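So I finally got around to rebuilding the battery for my old e-bike, and a few of you asked me to write up how it went, including the part where I nearly gave up and bought a new one.

Quick background for anyone who missed the November post. The bike is a Vollby commuter, and the original pack had gotten to the point where it would show full in the garage and then drop two bars on the hill by the library. I checked the voltages and one group of cells was sagging way below the rest. You can limp along like that for a while (I did, all last summer) but the charger started cutting out early and I didn't like it.

A replacement pack from Vollby costs 228 more than I paid for the whole bike used. No thanks!

I'd already bought a cheap spot welder from a brand called Purba, mostly because it was on sale and I'm weak. It's fine. The pedal is flimsy and the manual reads like it was translated twice, but once I got the pulse setting right on scrap strip the welds held and I had to tear the nickel to get them off. Please practice on dead cells first. My first ten welds were either a little freckle that popped off with a fingernail or a hole burned straight through. Neither one is something you want on a good cell.

The cells were the real headache. I wanted plain mid-range 18650s, the kind rated for steady draw, nothing exotic. I ordered a small test batch from a seller in Clamovville who had decent reviews, and before I ran anything through the welder I put every one of them on my Lirier charger, which does a proper discharge test. It's slow. It only has four bays, so this took over my kitchen counter for most of a week and my husband started calling it the hospital.

Results were good though – all of them came in close to the rating on the wrapper, and the internal resistance was nice and even. So I ordered the rest from the same place, and that's where I got lazy. I tested maybe half of the second batch, got bored, and figured the others would match.

They didn't match. Six of them were noticeably weaker, and I only found out because Qistina Lumbantobing, who runs the repair night I go to, asked me flat out if I'd tested every single one. I mumbled something. She gave me a look. I went home and put the rest on the charger, and there they were. If I'd built those into the pack I would have been right back where I started, with one group dragging everyone else down.

The seller swapped them without any fuss, to be fair to them. I still don't know if they were older stock or what. The wrappers looked identical and the date codes were the same as far as I could tell.

Things I'd tell myself before starting:

Take your rings off. Tape over anything you aren't working on right this second. I use Kapton because I have a giant roll, but fish paper on the ends is a must too, under the nickel. Don't do this on a metal workbench, and don't do it at 11 at night when you're tired and just want to finish one more row. 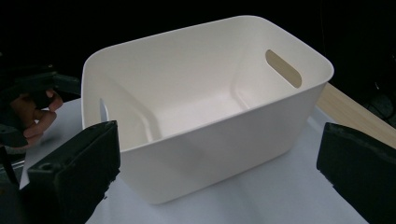 Page last changed: November, 9:40 PM

Don't reuse the old balance leads if they're crunchy. Mine were. I tried to save a few bucks and ended up resoldering the whole harness the next morning, which took longer than the welding did.

Also, get the battery management board sorted out before you buy cells. Thaddäus Hauser left a comment on my last post saying to check the continuous current rating and ignore the big peak number in the listing, and he was completely right. The first board I had in my cart would have been running at its limit every time I pulled away from a light.

As for how it rides now... so good! The hill is no big deal, and the gauge goes down slowly and sensibly the way it did when I first got the bike. The maker of the cells says 800 cycles, and some guy on a forum swears he got 2,000 by only charging to 80 percent. I'd be thrilled with the first number. I've set my charger to stop a bit early anyway, and I only top it all the way up before a long ride.

I still have the old pack to deal with. A few of the cells test okay and I'm tempted to make a little USB power box for camping, but the sad group is going to the recycling drop-off at the hardware store, ends taped. Next post will probably be about the brakes, because now that the bike goes properly again I've noticed it doesn't stop all that well.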